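Allutow clothing swap returns to the Pollock Street hall in April

After a long, gray winter, the Allutow clothing swap is coming back to the Pollock Street hall this April, and if last year is anything to go by, you will want to get there early. More than 70 families came through the doors last spring, and plenty of them went home with a whole summer's worth of shorts and T-shirts.

Drop-off opens at 3 p.m. and the swap itself starts at 4. Please bring things clean and folded – shorts lengthwise, one leg over the other, so they stack nicely with the waistbands together.

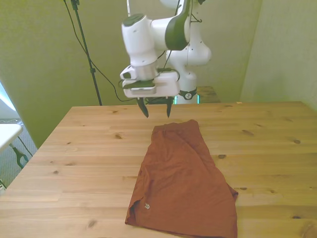 Sweaters and coats can stay home until the fall swap, when there will be far more room for them. Kids' sizes are always the first to go, so if you have a bag of outgrown things in the closet, do bring it along!

Recent items
Girkance bakery extends morning hours
Proteck bike repair day moves indoors
Route 19 bus stop reopens

Contact the news desk | © Allutow Neighbor | Back to top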